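December
by Elspeth Imrie
3 comments · 5 shares

Well, I did it. I said I would deal with the table things before the month ran away from me, and today I made a pot of tea, put on the radio and started. It's a quarter past four now and getting dark and I'm writing this with my feet up on the other chair, very pleased with myself and slightly achy in the shoulders.

It began with the knives. I've been grumbling about the knives ever since we moved (Mum's good ones are in one box, the everyday ones in another, and the odd ones in a jar on the windowsill where they fall over every time I open the window). So I'd decided that every single piece was coming out and getting looked at, and anything I didn't like was going in the bag for the Zultembridge hall. They never have enough for the winter suppers, and last year I ate an entire plate of stew there with a dessert spoon, so it's in my own interest too.

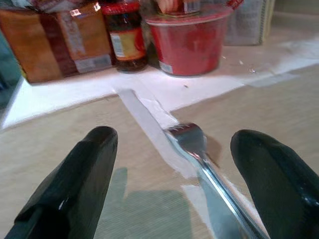
4 min read

I do love a plain table knife. I know people get excited about the fancy handles, shells and beading and all that, but give me a smooth silver handle that catches the light and I'm happy. I had a big sheet of white paper down on the table, and the groceries were still standing at the back of it when I got going. I should have put them away first. I thought about it, and then I thought, no, if I start on the cupboards I'll be in the cupboards until supper. The red cup stayed out as well.

I'd forgotten how much I like sorting. There's a point where your hands know what they're doing and you can think about something else entirely, and I spent a good half hour thinking about the MacBrayne cottage, where we stayed the summer I was nine, and the drawer there that stuck so badly that my father just took it out and left it on top of the dresser for the whole vacation. All the forks in plain view! My mother was mortified. I thought it was the best idea anyone had ever had, and I'm still not sure it wasn't.

Anyway. I made two piles, keep and hall, and then of course a third pile of things I couldn't make up my mind about, and that one grew and grew. There's a butter knife I've never once used and can't part with. There's the Tilar carving set, which came in a case I can't find. I looked up what a replacement case would cost and I closed the page again very quickly. It can live in a dish towel like it has been.

Then I had more tea, and a cheese sandwich standing up, and moved on to the plates and forks.
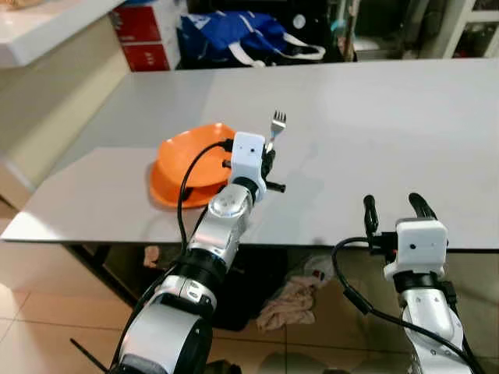 Home & Table

The orange plate is a keeper, I never had a doubt about that. It's so bright! On a gray tabletop in December it does more for me than a lamp. I want it for clementines, or for the ginger cookies if I get around to making them, and I don't care that it doesn't match a thing. I tried for years to have a matching set and what I had was a cupboard full of plates I was bored with.

The little fork is another one. I have a real weakness for a small fork. They're right for cake and they're right for pickles, and if I'm by myself I'll eat a whole supper with one and feel that I've had more of it. I've put it in the keep pile and I'm not taking questions.

I did notice there's a crumpled cloth on the floor under the table, the pinkish one, with a plastic bag next to it. I looked at them, they looked at me, and I carried on with the forks. Tomorrow will do for the floor.

What else. The Grorno catalog came, all 151 pages of it, and I've read it twice already and folded down corners I have no business folding down. They have a cutlery tray that stretches to fit the drawer, item 707, and I've written the number on the back of an envelope and put the envelope where I'll see it. I measured the drawer. Then I lost the bit of paper with the measurement on it, so I'll have to do that again.

Supper is going to be eggs. I'd like to try the small fork out on them, and I still have to find a home for that butter knife before I can lay the table.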